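The fruit situation

We went into December with a perfectly good fruit bowl and came out of it with two halves of one. It was my grandmother's, dated 1921 on the bottom, and it had survived two wars and my cousins. It did not survive me reaching for the good scissors.

I looked at replacements. Domside has a very handsome one for 71 dollars, which is a lot to pay for a place where lemons go to get hard. My friend Hélène Dufour told me to wait for the right bowl to find me. She has been waiting for the right couch for 8 years and sits on a futon.

So the fruit has been living wherever it lands. This week it landed on the pink cloth, along with the tomatoes, a heap of black fabric I keep meaning to deal with, and an open box that I have started to look at with interest.

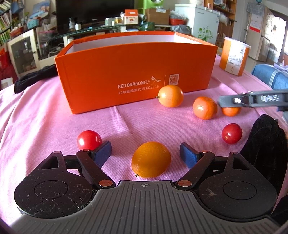 The Red Dragonfly box and its admirers.

It's orange, it's white inside, and it already matches the mandarins, so I'd call that most of the way to being a bowl. The tomatoes clash a little, but they'll be in a salad by Friday.

Hélène says fruit needs air. I said the box has no lid on. She sent me a link to the Domside bowl, now on sale, and I've had the tab open ever since.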